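Curso de aprendizaje por demostración – Apuntes de la sesión 5
Taller Lokus, grupo Cabral

En esta práctica reunimos ejemplos de manejo de ropa para el conjunto Bomari. Se trabaja en un dormitorio, con dos pinzas de mano, y cada episodio se graba desde el inicio hasta dejar la prenda.

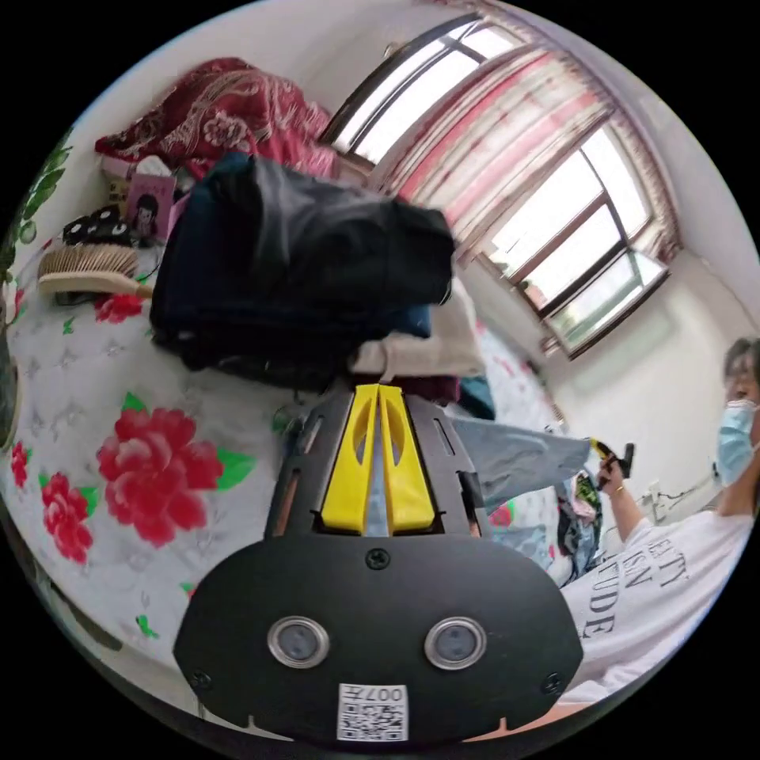
PREPARACIÓN

Antes de grabar se comprueba que las dos lentes estén limpias. Los dedos empiezan siempre juntos.

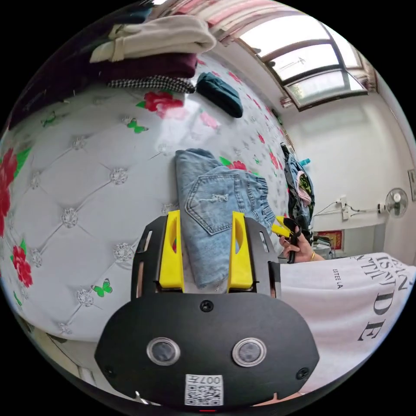

Fig. 2. Vaquero doblado, sujeto entre los dedos amarillos.

Cada alumno entrega 27 episodios válidos. Un episodio dura unos 16 segundos – si resulta más largo, conviene dividirlo.
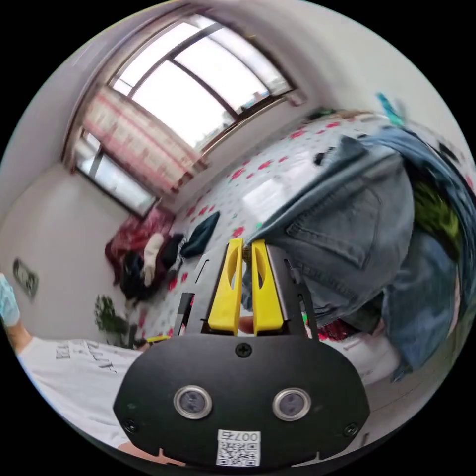
Los intentos fallidos no se borran. Se marcan con la etiqueta "fallo" y se guardan en la carpeta Duvemetti, con una nota breve.

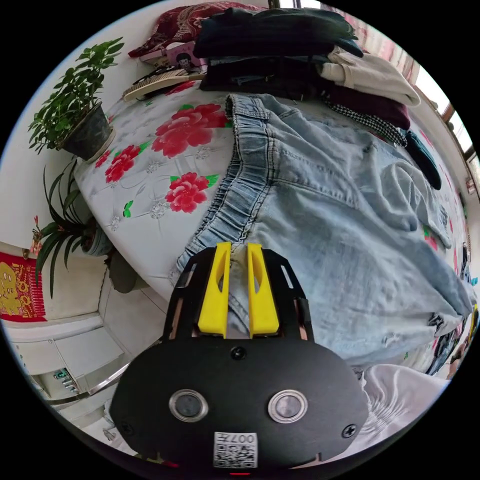 Entre un episodio y otro hay que cambiar la posición inicial de la prenda. Si siempre empieza igual, el modelo aprende el lugar y no la tarea. La entrega es en mayo.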